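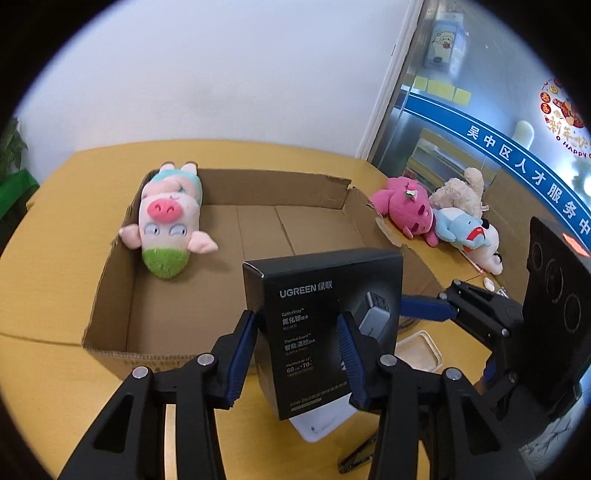
# Garer Hand-Held Gripper

Garer is a two-jaw gripper you carry in your hand. You squeeze it, the jaws close, and the camera on the tool records what the jaws are doing from the tool's own point of view. There's no arm to program and no teach pendant. Pick up a thing, put it in a box, pick up the next thing. Every one of those moves becomes a demonstration that a robot policy can learn from.

We built it at Savenov for our own packing research, and we like it enough that we now make it for other labs too. This page covers the tool, the pads, and the result that got us so excited about it (skip to **What we found** if that's why you came).

## The jaws and pads

The jaws are black and the finger pads are blue, with ridges across the gripping face. The color is deliberate. Our tracking code looks for the pads first and works out the jaw opening from them, and blue stands out well against cardboard, yellow tabletops and most of the stuff we pack.

The ridges took us far longer than anything else on the tool. Flat pads were fine on plush and terrible on glossy retail boxes, which would slowly rotate in the grip as you swung your wrist. Ridged pads hold a charger box upright and facing forward, and they still sink nicely into a stuffed animal. Same pads, same squeeze, no swapping halfway through a session!

Pads are a wear part. Change both sides together, even if only one looks tired, or the grip will pull to the side.

## What's in the package

- Garer gripper, assembled
- 2 spare pairs of blue ridged pads
- Wrist strap
- Driver for the jaw screws
- Calibration card
- License for Lestaro, our recording and review software

The camera is fitted and aimed before shipping. Please don't loosen its mount to get a "better" view. If the view shifts, run the calibration card again before you record anything you plan to keep.

## What we found

Georges Smadi ran the packing study that this version of the tool came out of, and the question he started with was simple. If you have a fixed amount of recording time, should you spend it on one kind of object or mix hard boxes and soft toys in the same session?

Most of us expected the mixed data to be a mess. A rigid box wants a square approach and a firm close. A plush pig can be grabbed nearly anywhere, but it sags and flops, and where it ends up depends a lot on how you let go. It seemed likely that a policy trained on both would learn a mushy average of the two.

We trained one policy on box-only demonstrations and one on mixed demonstrations, with the same recording time behind each. Then we ran both on an arm fitted with the same jaws and pads, using objects that had been left out of training. An attempt counted as a success when the object ended up inside the open carton and stayed there after release.

| Training data | Objects placed in carton |
|---|---|
| Boxes only | 61% |
| Boxes and plush, mixed | 78% |

We were thrilled. The part we keep talking about is where the gain came from. The test set had both kinds of objects, so of course the mixed policy did better on plush. But it did better on boxes as well, mainly at the carton opening. Our best guess is that the soft toys teach it to clear the flaps. People lift higher and come in steeper when they're carrying something floppy, and the policy seems to carry that habit over to rigid things.

That last bit is still a guess. We haven't yet run plush-only training, and all of the cartons in the study had their flaps folded out. Tall, narrow cartons are next on Georges's list, along with transparent packaging, where our pad tracking gets shaky.

## Tips from the study

1. Leave clutter on the table. Policies trained on tidy tables got lost as soon as toys were piled against each other.
2. Move the carton between takes. A hand's width is plenty.
3. Use beat-up cartons too. Torn flap edges are normal in real packing, and the policy ought to see them.
4. Keep a steady pace, and pause for a moment before opening the jaws. Lestaro uses the pause to find the release point.
5. Throw out takes where you bump the carton hard, but keep the small fumbles you recover from. Those were some of our most useful recordings.

## Working with the Chamoun mount

The Chamoun mount puts Garer jaws on a robot arm, so the pads that made the recordings are the same pads doing the work. Mounts are sold separately and come in 3 flange patterns. The next batch ships in August. Send us your arm's flange drawing with your order and we'll match the mount to it.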